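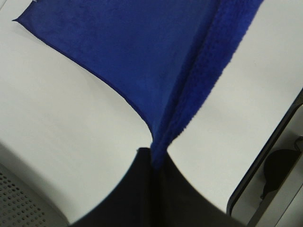 Saodah thinks I'm being unfair to the Folska oil, and that a finish which says it is ready for use in 22 hours should be judged at 22 hours and not when I happen to get round to it. Fair enough. I've written down her objection and I still don't believe the tin.

May, late afternoon. Oil finish trial, continued.

Where we are. Oak offcuts, all from the same board, planed and sanded the same day. One set has Folska, the other has Greda, which is what we have always used and which makes no promises at all about time. Two coats on each, excess wiped off after 30 minutes as both tins ask. Room on the cool side overnight, heating off. I did not write down the temperature, which was stupid. There is a thermometer by the door from now on.

What I wanted to know is simple. The sales sheet says Folska is "fully water resistant" the next day. It doesn't say what that means. Resistant to a splash you mop up, or to a vase left standing on it for a weekend? We make kitchen shelves and desk tops, and people put wet mugs on them the minute they are delivered, whatever we put in the care leaflet.

So: wet mug test. Bottom of the mug wetted, mug filled from the kettle, left on the oak until cold. Folska at 22 hours gave a ring. Pale, quite sharp on one side. Greda at the same age gave a ring too, softer, and wider than the mug, which I can't explain unless somebody moved the mug. Sem swears it wasn't him.

Saodah's point is that Greda failed as well, so what exactly am I complaining about? The claim. If both behave the same, then we're paying nearly double for a sentence on a label.

Anas rang the supplier (Prarevik, they took over the account in the winter) and asked how the number was arrived at. The answer was that it came from the manufacturer. He asked whether it was on oak or on something less open. They would find out. I'm not holding my breath. He also asked for the data sheet and was sent the sales sheet again with a different file name.

Smell: Folska is milder, I give it that. You could have the door shut. Sem says it goes on more easily across the grain and I agree, though easy to apply is not what we're testing and I don't want it creeping into the result because everyone liked using it.

Sheen: can't separate them by eye from standing height. Down low against the window Folska looks a bit more plasticky. Ghada disagrees and says I knew which was which. True. Next round she labels the backs and I don't look.

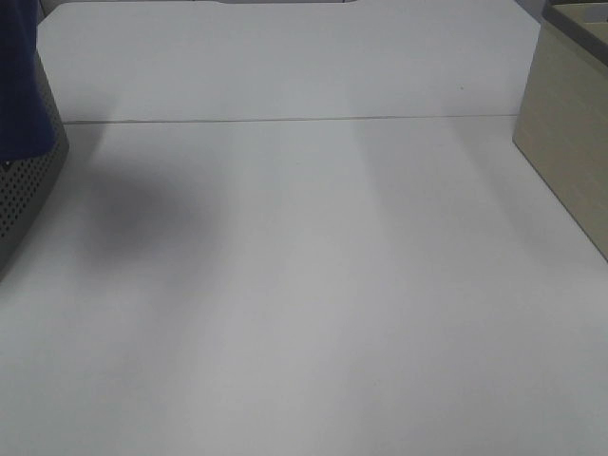
White top, seam towards the back.

Things wrong with this trial, before anyone upstairs quotes it:
No bare offcut in the mug test. We don't know what the untreated oak would have done.
Mugs not identical. One has an unglazed foot.
Coat weight judged by feel. Sem is generous with oil, I am not, and we each did one set. That alone could swamp any difference between the tins.
Folska tin was opened for the shelf job in the spring and has been sitting since. Greda was new.

Nabil wants to know if we can switch over for the Semaan desks. My answer today is no, or rather that I have no reason to say yes. He says a quicker turnaround would help, and it would if it was real, but a desk that comes back with a ring on it costs us more than the days we saved.

To do:
Buy a fresh tin of Folska, small one.
Weigh the pad and tin before and after each coat.
One person oils everything. Ghada, if she's willing.
Same mug throughout.
Repeat at the label time and again after a week, with a bare piece alongside.
Anas to chase Prarevik for the real data sheet.

Added later: the Folska ring has faded a little since lunch. Saodah has noticed. I'm leaving both pieces where they are and will look again in the morning, in daylight.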